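Buying a two-armed robot: questions we keep getting
Idolance equipment notes, page last revised 12 January 2024

These answers are for small workshops, colleges and labs thinking of spending real money on a robot with two arms and hands. We don't sell them. We have sat through plenty of sales talks, and some of what follows is a bit sour as a result.

Do we need two arms?

Probably not. Most of the jobs people describe to us on the phone could be done by one arm and a clamp bolted to the bench. Two arms mean a second hand to repair, a second set of cables to mind, and a good deal more work getting them not to knock into each other. If the supplier says "it works like a person", ask which of your own tasks they have timed, and against whom.

What should we ask to see before signing?

Your own parts, on a table like yours. Failing that, something dull. A roll of duct tape lying flat between the hands is a fair start, and a light strip of tape marking the work area shows you how much of the table you are paying to use. Measure that rectangle and write it down. The reach given in the brochure is usually measured some other way.

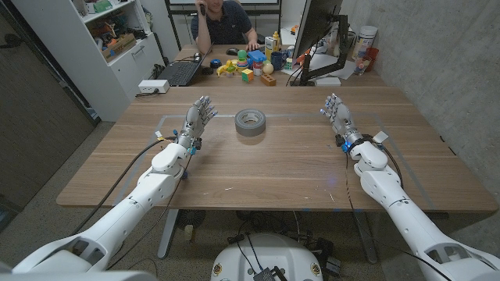 Is the price on the quote the price?

No. The Stiltholm college quote we were shown ran to 3 pages and still left out delivery, the table, spare fingers and training. Ask for every one of those as its own line with its own figure. If a line says "included", ask what happens when you need it a second time.

We tell people to hold back 50 per cent of the purchase price for the first year of everything else. Suppliers pull a face at this. Ryszard Nowicki, who did the buying for Stiltholm, held back less and was asking for more money by March.

How much room does it take?

More than the base suggests. Allow for the full swing of both arms, and for cables on the floor, which will go where they like unless you pay for trunking. You also need a desk near by for a person and a computer. That desk will fill up with test objects: cubes, cups, soup cans, spray bottles, whatever was in the cupboard. Put shelves in the budget now. They are the cheapest thing on the list and they get crossed off first.

Are five-fingered hands worth the extra?

This is where we are least convinced. They look splendid. Fingers with little blue lights at the joints will sell a robot to a room full of governors in no time. A plain two-jaw gripper will pick up most boxes and bottles, and it has fewer joints to go wrong. Get a price for both, and ask whether the hand can be swapped later without changing the arm. Look at the hands close up as well, from the side and from the palm, and ask what a single finger costs and how long it takes to arrive.

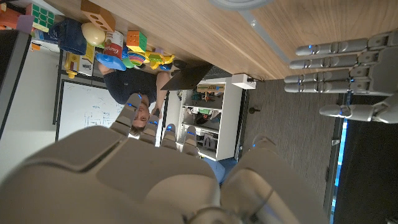 Rhea Sarmiento wrote to say we are too hard on hands: "We bought grippers to save money and then spent the saving on special jaws for every odd-shaped thing we had. Hands would have come out level by the second year." Fair enough – but we would still want to see that sum done before the order goes in, with your own odd-shaped things in it.

Can it be left to run by itself?

Budget as if it can't. Put a wage in the plan for somebody at the far desk, at least part of every day. They may well be able to get on with phone calls and other work, so you can argue over how much of that wage belongs to the robot. You can't put it down as nothing. The Lastell spreadsheet that gets passed about has no row for staff at all, so add one.

Should we lease or buy?

Lease if you aren't sure what it is for. Buy if you have one job, it is steady, and you have watched it done. Read the return terms in either case. Fajardo leases, the ones we have read, want the robot back in its own crate, and you will be storing that crate for 2 years.

What goes on the inspection sheet?

Covers and shells: any openings, and whether they are meant to be there. Cables at each wrist, and where they run when the arm is stretched out. Connectors you can reach without taking anything apart. Spare parts, priced. A name and a phone number for repairs – a web form doesn't count.
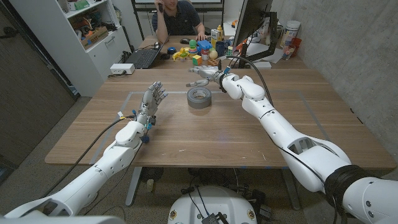
Both arms over the table, the right one reaching further than the left.

Can you look over our quote?

Yes, if it is itemised. Send it with reference 1302 in the subject line and leave the brochure out.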